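The Word Log

The form had two columns. On the left went the word, and on the right went what the child had meant by it. Inese Kazlauskienė filled it in every evening at the kitchen bench, in pencil, after her grandson had been put to bed.

The clinic at Leltinberg had issued the form in December. The instructions ran to one page. An entry was to be made only if the word was spontaneous, meaning that no adult had said it in the previous minute. Animal noises were admissible if used consistently. Names were admissible. Pointing was not.

Edmund Kołodziej, the speech pathologist, had gone over the rules with her twice. He spoke at a measured pace and left gaps, and she supposed he did this with everyone.

"You're recording in both languages?" he asked.

"He doesn't know there are two."

"Put them all in the one list, then. A word is a word."

The boy was called Valdis, after nobody in the family. His mother had liked the sound of it. She worked the early shift and telephoned at four, and for the length of the call he held the receiver against his cheek and breathed into it. She talked the whole time. Inese had once tried to log the breathing and then rubbed it out.

By the end of the first month the list stood at sixteen words. One was "fusto", which he applied to the bath, the rain and the colour of his cup. Inese wrote it down three times with three meanings, and at the next visit Edmund drew a bracket around the three lines and wrote "1" beside it.

"It's a category," he said. "He's grouped them."

"By what?"

"You'd be in a better position to say."

She thought about this on the bus. The cup was blue. The bath was white, and the rain had no colour that she could name. At home she ran the kitchen tap and watched him. He looked at the tap and said nothing. She turned it off, and when the last of it went down the drain with the noise it always made, he said "fusto" quite clearly and went back to his blocks.

She took out the form. In the right-hand column she wrote "going away", considered it, and added a question mark. The cup remained unexplained. Then she remembered that she took the cup from him each night before she switched off the light.

At four the telephone rang. Valdis held the receiver to his cheek as usual. His mother told him about the bus and about a dog on the bus, and said that she would be home on 1st March and would stay for a fortnight – a whole fortnight, did he hear? He breathed. She said goodbye, and she said it again, and the line clicked.

"Fusto," said Valdis to the receiver.

Inese took it from his hand and put it back on its hook. She had said nothing in the previous minute. The entry was admissible under every rule on the page. She sharpened the pencil over the sink, sat down at the bench and wrote the word in the left-hand column, in the same size as the others.

She left the right-hand column blank until he was asleep. Then she rubbed out the question mark on the earlier line and drew the bracket down to take in the new one.

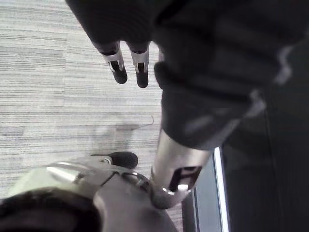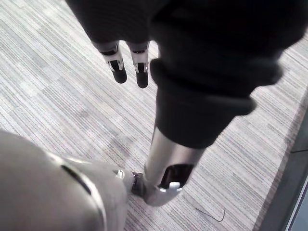
Cremilda Cordeiro
Fiction contributor

Cremilda writes short fiction about households, language and record-keeping. "The Word Log" is the second of 2 linked stories; the first, "Mostum", follows Edmund Kołodziej through his training year. Her earlier work was edited by Thu Giáp.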